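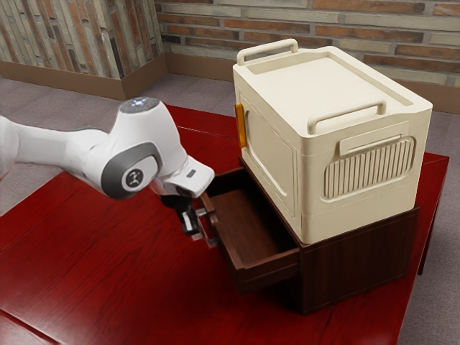
引き出しを閉めるだけなら、人がやったほうが早くないですか。前回の記事にKangさんからこんなコメント。うん、早いです。でも今回見てきたのは閉める作業そのものより、その「お手本」を集める側の話。なので返事の代わりに訪問記を書きます。メモがぐちゃぐちゃなので順番は前後するかも。

12月、Pramatelの見学会。場所はNalstead棟の二階。受付でもらった入館証のひもが短い。午後2時開始のはずが10分押し。参加者は12人、ほとんどが同業っぽい。名刺が途中で足りなくなった。

やっているのはシミュレーション内でのデータ集め。画面の中のロボットアームを人が手元の装置で操作して、その動きをまるごと記録、学習用の例にする。課題は引き出しまわりの開け閉め。台になるキャビネットがあって、その上に収納ボックスが載っている場面を何度も何度も。一本が短いので、見ているとあっという間に次が始まる。 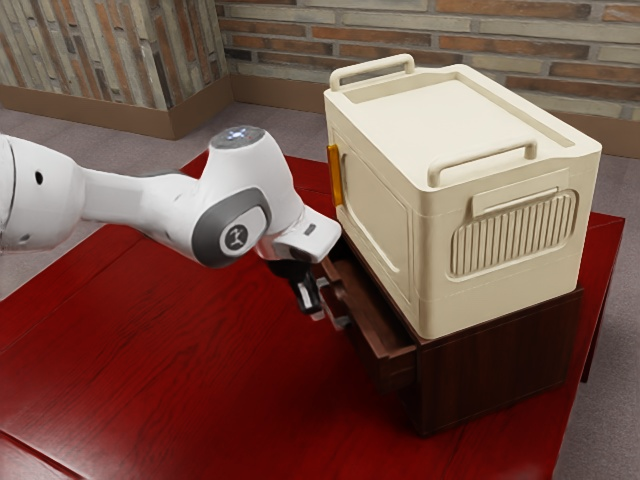
この記事は約3分で読めます

つづき。案内はComfort Agbenyegaさん。早口で、こっちのペンが追いつかない。聞き取れた分だけ。

・いまの課題で集まったのが3000本近く。目標は聞きそびれた
・操作の担当は交代制。一人が続けてやると動きに癖が出るから
・うまくいかなかった回も消さない。別の棚に分けて残す
・指を引き出しの前のふちに寄せるところ、ここで時間を食う人が多いとのこと

最後のは自分も体験させてもらって納得。画面だと奥行きがわからない。もう指が届いたと思って動かすと、まだ手前。あわてて直すと今度は行きすぎ。三回やって、採用は一回もなし。横で見ていた人に「力みすぎ」と言われる。力は関係ない装置なんですけど。

あと面白かったのが、上手すぎる例ばかりだと困るという話。迷いなくすっと行く動きだけ覚えさせると、ちょっとずれたときに戻り方を知らないまま固まるらしい。だからわざと少し外れた位置から始める回を混ぜる。どのくらい混ぜるかは社内でも意見が割れているそうで、Agbenyegaさんは多めにしたい派。記録ツールの名前はPerell。画面の配色が目にきつい。ここは改善してほしい。
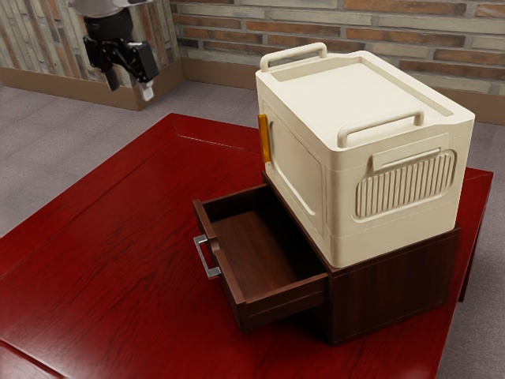
文・写真整理:Rahman編集室

視点の話も。同じ作業でも見る位置が変わると別物。アームが横から伸びてくる角度だと手先の様子を追いやすいし、離れた角度だと引き出しがどこまで出ているかがよくわかる。金属の取っ手もこっちのほうが見つけやすかった。学習に何視点使うのかと質問した人がいて、答えは「検討中」。みんなメモをとる手が止まる。

質疑で出たほかの話。テーブルの色や壁を変えた版も作る予定。実機に持っていく時期は未定。ラベル付けは一部自動、でも最後は人が見る。一日に一人が見る上限は70本までに決めたそう。以前は100本で、夕方の判定があらくなったので下げたとか。こういう数字を出してくれるのはありがたいです。

Kangさんの質問にもどると、早い遅いで言えば当分は人の勝ち。ただ、画面の前で同じ引き出しを相手に黙々とやっている人たちを見たあとだと、比べる気があまり起きなかったです。次は記録の選別をしている部屋も見たい。申し込みのメールは出しまた。返事待ち。

帰りのバスは一本逃して、停留所でこのメモの清書。手がつめたい。資料のPDFは参加者限定なのでここには載せられません。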